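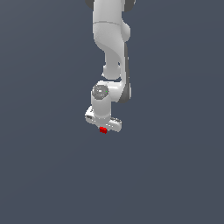

A simulated robot arm with a small red cube at its gripper.

Household manipulation (robotics)

Household manipulation is the branch of robotics that deals with everyday work done by hand in a home, such as clearing a table, folding clothes, loading a dishwasher or putting shopping away. The same methods are studied for light shop-floor work, for example sorting parts into bins or packing mixed goods. The term does not usually include machines that only move over a surface, such as robot vacuums and robot lawn mowers, which have been sold to the public for many years.

As of Sep 6, 2024, no general machine for household chores is in common use. Single tasks have been shown many times in laboratories, and some of them also in real homes, but mostly with a person standing near to help.

Background

Robot arms have worked in factories since the 1960s. In a factory the part arrives at a known place, has a known shape, and is handled the same way each time. A home offers none of these conditions. A mug may be full or empty, may stand behind a bottle, and may be of a shape that the machine has not met before. For this reason the speed and accuracy of factory arms did not carry over to the kitchen as early writers had expected.

Research therefore often begins with very simple objects. A plain cube of one colour is a common choice. It has flat sides which a gripper can hold, it does not bend, and it is easy to find in a camera image. Picking up a cube and placing it at a target is treated as a first exercise, and a method that fails on it is seldom tried on dishes or clothing.

Training in simulation

Much of the early work on a new method is done in a computer program that imitates the arm, the objects and the forces between them. A simulated arm does not wear out, and many copies can be run at the same time. The background in such programs is frequently left plain, with one object and nothing else to draw.

The weak point is the transfer to a real machine. Friction, soft materials and small errors in the joints are hard to imitate, and a motion which is reliable in the program may fail on a real bench. One usual remedy is to change the colours, weights and lighting at random during training. Another is to add a smaller number of demonstrations in which a person guides the real arm by hand.

The Tlapale trials

The Tlapale trials were a comparison of two control programs, Bokus and Doro, led by the engineer Apolinar Cuautle. Both programs were first trained in simulation with cubes and then moved to the same model of real arm. Each program was given 300 attempts at each task in a fitted kitchen. There were 24 tasks, and they went from lifting a block to hanging a damp tea towel on a rail.

Bokus was the stronger program with rigid objects, and it completed the block task without a failure. With the tea towel it succeeded in 40 attempts. Doro was slower in all tasks but lost fewer objects, as it was allowed to stop and look again after a bad grasp. Neither program could empty a full cutlery basket. In his report Cuautle wrote that the arms were "good at things and poor at piles", a remark that is now sometimes quoted in the field.

The trials were criticized on two points. The kitchen was put back in order by staff after each attempt, and this does not happen in a normal home. Also the time was counted from the moment when the arm began to move, so the time for planning was left out.

Shop-floor use

Progress is faster in workplaces, where the range of objects can be limited and the floor plan can be changed to suit the machine. The Andar system, made for a repair depot, sorts returned parts from a mixed tray into bins. Its catalogue held 878 parts when it was put into service in June. Parts outside the catalogue are passed to a worker, and so are tangled cables, which the system does not try to separate.

Open problems

Cloth, liquids, clear glass and bags remain difficult. Objects that touch one another are harder to grasp than the same objects standing apart. Long chores are a separate problem, as a small error at an early step is often noticed only several steps later, when the machine has no way to go back.

Cost and safety are also open questions. An arm that is strong enough to lift a full pot can injure a person, and an arm made weak for safety cannot do all of the heavier chores for which older or disabled users would most like to have help.

See also

Robot gripper
Motion planning
Domestic robot
Simulation in robotics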